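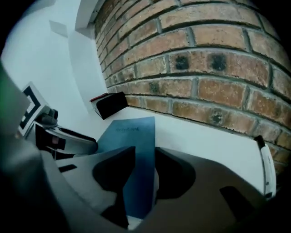
Does the ink come through to the other side? Ferenc Boros wrote to ask before ordering, and added that every notebook maker says no and most of them are wrong.

With a ballpoint or a pencil, no. With a gel pen you get a shadow you can live with. With a marker, yes, and on some pages it reaches the sheet after that too. The supplier's card says "suitable for all writing tools" and we have left that line off this page.

Clollia notebook, blue
Item 1139
Price: 2298 forints
54 sheets, plain, soft cover
In stock at the Kocsis shop and by mail

The cover is a muted steel-blue, grayer than the bright blue in the Clollia catalog. If you want the catalog color, don't order this one. The only printing on the front is the word "notebook" in small lowercase letters, dark on blue, and you have to look for it. Some customers like that. I think a line to write your name on would have been more use, and you can't easily add one, as ballpoint skids on the cover and pencil rubs off by the end of the day.

Clollia also says the book "opens flat." It does after a week or so of being bent back at the spine. A new one wants to close, so on a smooth white table like ours you'll be holding the left side down with your hand for the first dozen pages. Put something heavy on it overnight and it gets there sooner.
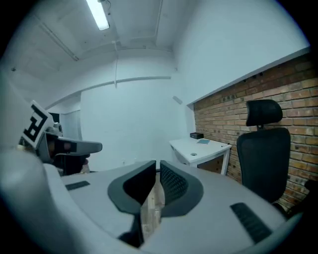 The paper is another matter. It is called "ivory" on the wrapper, and under a fluorescent tube it looks plain white to me. Near a window in the morning I can see a little yellow in it. Anyone buying it to rest their eyes should come in and look at an open copy first – we keep one at the counter for handling, and it's already a bit battered, so you can also see how the corners wear.

They wear badly. The cover is thin card with a coating, and the coating starts to lift at the corners if the book rides loose in a bag. Brick dust and chalk wipe off with a damp cloth. Grease doesn't.

What else is on the shelf

The Mistby notebook has 66 sheets and a stiff cover, and it handles marker better. It costs more and it's heavy, and the elastic band goes slack by November if you buy it in spring. The Stustby one is cheaper than both. I'd only use it for shopping lists.

Returns: unused, in the wrapper, with the receipt. We've been asked whether a book with one page torn out counts as unused. It doesn't.

Orders of ten or more go through Máté Szalai at the shop. There is a discount, though it's small, and it does not cover the postage.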